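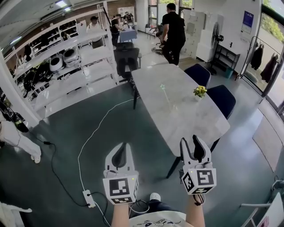
Photo: Sirkbridge Workshop Notes

Print this page | E-mail this page

Sharing the floor with the new grippers: what works for us

I've been at the Sirkbridge shop long enough to remember packing every Judero order by hand, all 300 boxes of it, and my wrists remember too! Now a good part of my week goes into teaching. I hold a pair of grippers, pick things up and put them down, and the machines on line 16 learn from that. A few things I've picked up along the way:

Deal with the cords first. A power strip on the floor is fine until you're staring at your gripper fingers and walking backward. I run mine along the table leg with painter's tape (the cheap blue kind peels off clean) and leave one loose loop for slack.

Keep the marker cubes clean. A dry microfiber cloth, never the wet rag from the sink. One greasy thumbprint on a black square and you may be doing the whole morning over.

Squeeze slowly. New folks pinch like they're grabbing the last donut. Count to two in your head on the way in and two on the way out.

Push the chairs in before you start. I keep practicing on a table with a vase of flowers on it, and a bumped chair will send water everywhere. Half an inch of water is plenty for a practice vase, by the way.

Swap hands' worth of work, too. We do 89 picks and then trade with whoever is on packing, and my shoulders are so much happier than when we tried to go straight through to lunch.

Write down the odd stuff. Our Zoltstead binder has a page for every item the line fumbles, with what we tried. The people who used to pack know which lids pop and which bags slide, and that goes in there now. I was grumpy about the change at first, I'll admit it, and I still miss the radio by the old bench. But I like being asked how a thing should be held.

Next month I'll get to gripper pads and what takes off tape gunk.

We use cookies to remember your settings. Accept | Read more

Sign up for our Thursday tips newsletter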